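Ralton Table Clearing Guide
Section 5: Setting up the practice table and working beside the Drakos

Before you start

If you have come straight to this section from the unboxing pages, welcome, and please get yourself a chair and something to drink, as it is a longish read. Sections before this one dealt with the arm, the charger and the wall bracket. This one deals with the people. The Drakos clears tables by copying the way your own crew clears them, and it learns that from short recordings made with the hand-held grippers in the gray case. So the folks who have been stacking bowls by hand for years are the ones who will be showing it how, and their good habits (and, we're sorry to say, their bad ones) will turn up in its work later on.

We wrote these steps with the dining hall crew at Wevwood, who were kind enough to tell us where the first draft made no sense. Theano Rallis runs the floor there, and several of the notes below are hers nearly word for word.

You will need:
Two hand-held grippers, charged
A round table from your own dining room, with its usual cloth
Steel bowls and dishes from daily use
One plastic basin
The cable ties and the small floor clips from the accessories bag
A second person for the first session

Setting the table

1. Put the table where you would normally find it, or as near as the cables allow. Leave enough floor on every side for two people to pass each other without turning sideways.

2. Lay the cloth as you would for service. Smooth it once with your hand and then leave it be. Small creases are fine, and you don't need to iron anything for us.

3. Set the basin near the far edge, on the opposite side from where you plan to stand.

4. Put out the steelware. Use pieces that really get used, scratches and all.

5. Hang or clip any loose cable away from your feet before you pick up a gripper.

Caution: Walk once all the way around the table with your hands empty before the first recording. If you catch a toe on a cable, so will the next person, and the next person may be holding a bowl.
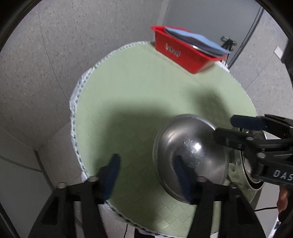

Starting positions matter more than tidiness when you are teaching the Drakos, and this takes some getting used to if you have spent your working life making tables look nice. A real diner doesn't leave things lined up for you. Feel free to turn a steel bowl upside down on the cloth, or let the red container sit at a slant with its lid hanging over the rim, and begin a recording from there. Change the arrangement each time, even if only a little. When Dionysis Xenos first did this at Wevwood he kept straightening everything between takes out of pure habit, and we ended up with a long run of recordings that all began the same way. They were beautiful tables. We had to do most of them over.

Note: Polished steel throws bright spots back at the camera. This does no harm in ordinary room light. If a lamp shines straight down on the table, move the lamp or pick another table.

Holding the grippers

1. Take one gripper in each hand and let your elbows drop. Your shoulders should feel the way they do when you carry a tray you trust.

2. Squeeze and release a few times over the bare cloth until the movement feels smooth. Both fingers move together, so there is no need to favor one side.

3. Check that the blue pads on the fingertips are clean and sitting flat. Wipe them with a damp cloth and let them dry. Do not use degreaser on the pads.

4. Agree out loud with your partner which piece you are going for first. It feels silly for a session or two and then you stop noticing.

5. Press record and wait for the tone.

Caution: Keep your free fingers behind the guard. The grippers close with hardly any force from you, but a pinch between the linkage arms stings, and it is no fun to find that out with a full shift ahead of you.

Recording a clear

1. Bring the grippers in low and slow with the fingers open. Pause for a breath over the first piece.

2. Close on the rim, lift, and carry the piece to the basin. With wide dishes, let one gripper steady while the other one lifts.

3. Set the piece down in the basin. Please don't drop it, even from a small height. The Drakos will copy the drop very faithfully, and you will be hearing that clang for months.

4. Carry on until the table is clear or until you feel yourself rushing, whichever comes first. A recording that stops halfway is still useful if everything in it was done at a calm pace.

5. Press stop and set both grippers down on the rest.

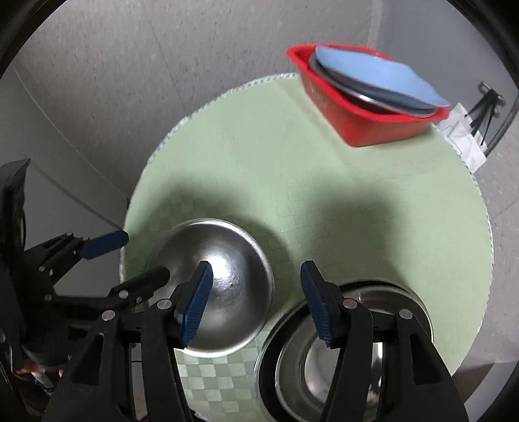 Fingers open over the steelware, ribbed pads facing each other, red basin at the far edge.

If a piece slips, pick it up again and keep going. You don't have to throw the recording away. Slips followed by a good recovery are some of the most helpful things you can give the machine, and we would much prefer to have yours than a perfect take from somebody who was gritting their teeth. Do throw away anything where a person got hurt or startled, or where something broke. There is a red cross on the review screen for that - press it twice.

How many recordings

The Drakos will begin to clear a simple table after 100 good recordings. For a busy room with mixed steelware, plan on roughly 300, spread over as many people as you can. Try to include somebody left-handed and somebody short. One person's way of reaching is only one person's way, and a machine taught by a single worker tends to struggle with anything that worker never had to reach for.

Keep each session to four clears per person and then trade places. Wrists get tired before the rest of you does, and tired wrists give jerky recordings.

What changes for the crew

We would be doing you no favors if we skipped this part. When the Drakos begins its own rounds, the heavy and repetitive end of clearing goes down quite a bit, and that is the part most crews are happy to see go. Other jobs come in to take up some of the room. Somebody has to check the basin before it goes to the wash. Somebody has to look over the tables the machine has marked as unsure, which in the early weeks will be plenty of them. And somebody has to make new recordings whenever the dishes change, as Wevwood found out in December when the holiday serving ware came out of storage and the Drakos went up to a platter it had never met and simply stopped.

Please put these jobs on the written schedule. At Wevwood they first fell to whoever happened to be standing closest, and the same patient people ended up doing them every day on top of their own work. Theano moved recording into paid shift time with its own line on the rota, and asks that we pass along her advice to do this from the very first session. Making recordings is skilled work. It goes badly when it is squeezed in at the end of a long evening.

It is also worth telling the crew plainly what the recordings hold. They hold the movement of the grippers and the view from the small cameras on them, which means a hand or a sleeve will often show up. They are not meant for timing people or comparing one worker with another, and the Clukton review screen has no setting for that. If a manager asks you for such a thing, you are welcome to show them this page.

Note: Anyone may decline to record. The machine learns just as well from those who are glad to do it, and the basin checks and table checks are every bit as useful.

Working beside the machine

1. Let the Drakos finish the piece it is holding before you step in. The light on its shoulder turns white when it is waiting.

2. If you want it to leave a table alone, turn the table card face down.

3. Don't hand things to it. Set them on the cloth and step back.

4. To stop it at any time, press the large button on the post or the smaller one on the arm. You never need permission to press either one, and no report is required for the first press of a shift.

Caution: The arm can start moving again five seconds after the stop button is released. Stand clear before you release it.

Putting things away

Switch off both grippers, wipe the pads and lay them in the case with the fingers closed. The steelware goes to the wash like anything else from the dining room, even if no food has been near it. Fold the cloth or leave it on, as your house prefers. Coil the cables loosely and hang them on the bracket.

Charging times, pad replacement and the meaning of the tones are covered in the next section. This section was last revised March 30, 2021.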